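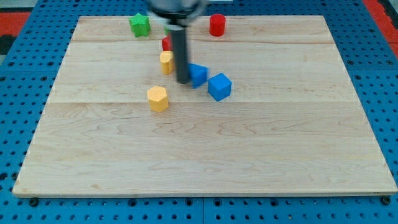

**Rosenthal, 6 March 2022** - The Wurkura play library has added foam shape blocks to its lending shelves, and members can borrow them starting this week. The blocks come in cubes, cylinders, stars and six-sided shapes, in colors that include red, blue, green and yellow.

The purchase was paid for with money raised at the library's January toy sale, which brought in $2,622. Part of the total went to the blocks and part to new storage bins. The rest will be kept for replacing worn puzzles later in the year.

Genico, the Flistau supplier that filled the order, delivered 26 sets. Each one is packed in a drawstring bag with a card that lists the contents. Families may keep a set for up to three weeks and can renew it once if there is no waiting list.

The library had lent out painted wooden blocks for many years. Parents in upstairs apartments often asked for something quieter, and several of the older sets had chipped corners or missing pieces. Those sets have been taken off the shelves. Complete ones will be offered for sale at the front desk for $2 a bag.

Foam blocks are light enough for toddlers to stack, and a falling tower makes very little noise. They do slide on polished floors, so the library suggests building on a rug or a wide wooden board. They should be wiped with a damp cloth and left to air dry before they go back in the bag. They should not go in the washing machine or be left near a heater.

Borrowers are asked to check the contents against the card before returning a set. A lost block costs 90 cents to replace. There is no charge for small dents or marks from normal play.

The blocks will also be used in the Wurkura morning playgroup, where children sort them by color and shape and take turns adding to a shared tower. Sessions are free for members and last 85 minutes, with a break for a snack. Children under two need to have an adult sitting with them while the blocks are out.

Membership is open to anyone living in Rosenthal or Flistau. New members should bring proof of address when they sign up. Sets can be reserved at the front desk or by phone, and reserved sets are held for four days.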